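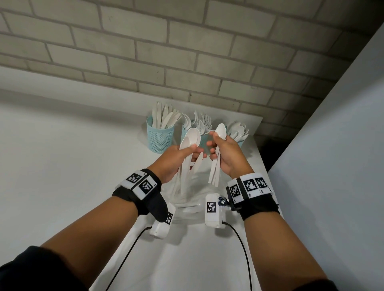
Disposable knives, forks and spoons in mesh cups.

Costing a Small Event: Notes for Session 3
Pullusbridge Evening Classes, August 2024
Tutor: Faizal Chin

Hello again! These are the notes I promised, tidied up a bit from the whiteboard. If you missed the session you should be able to follow them, but do have your menu sheet from last time next to you.

We're still working on the Arruda supper, our practice job. The client has 30 guests, one hot main, a cold pudding and tea or coffee, and they'll pay us £1000 for the lot. I'd like the food to come in at £400 or under. That leaves £600 for everything else, and I could see from your faces that this sounded like loads. Wait until you've filled in the second sheet.

Start with the portion

I always start with one plate. Write down what actually goes on it, by weight, and price that. Then multiply up. People who start with the shopping list (I did it myself for years) end up guessing at how much rice is in a bag and it all goes wobbly from there.

With £400 for 30 guests you've got £13.33 a head. Split it however you like between the courses, but write the split down before you look at any prices. Otherwise the main eats the lot and pudding turns into a biscuit.

Trim and waste

A kilo of carrots is not a kilo of carrots on the plate. You lose the tops, the peel and the odd one that's gone soft. Weigh a batch before and after you've prepped it and use your own figure. Books will give you one, but books haven't seen how you peel.

Meat is the one that catches people out, as it loses weight in the oven as well. So does anything with a bone. If your recipe gives a cooked weight, work back to the raw weight before you price it. We did the lamb together on the board and I'd like you to redo it at home with chicken thighs.

The bits and bobs column

Oil, salt, foil, baking paper, milk for the tea, sugar, napkins, bin bags. I know it's dull. Put every one of them on a line with a price, even if you've got it in the cupboard already, because you'll have to replace it. Cutlery goes here too if you're using disposables. If you're hiring proper stuff, put it on the hire sheet with the plates and check whether the price includes washing up — some firms want it back clean, and that means paying somebody to stand at a sink. 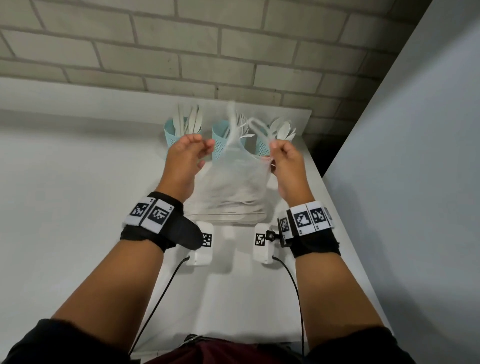

A cup for each: knives, forks, spoons.

Your own time

Right, the argument we had at the end! Several of you said you wouldn't charge for the planning. I'd charge for it. The phone calls, the menu draft, the drive to the wholesaler, loading the car, unloading the car. Put an hourly rate on it and keep a note of the hours. You can always knock some off for a friend, but then you know what you've knocked off.

If you have a helper, their pay goes in before yours does. So does their supper.

Deposits

I take mine when the date is agreed and the rest before the day itself. Say in writing what happens if numbers change, and give a cut-off date for changes. I had a May booking where the guest list kept creeping up all week and I hadn't set one. I paid for a lot of extra salmon.

To do before next time

Finish the Arruda sheet, both sides.
Redo the raw weight sum with chicken thighs.
Get two hire quotes for plates and glasses, with delivery on a separate line.
Bring a till receipt from any food shop, the longer the better.

We'll look at quotes next, and how to word one so the client doesn't ring you up confused. Room and time as usual, and bring a calculator if you don't like using your phone.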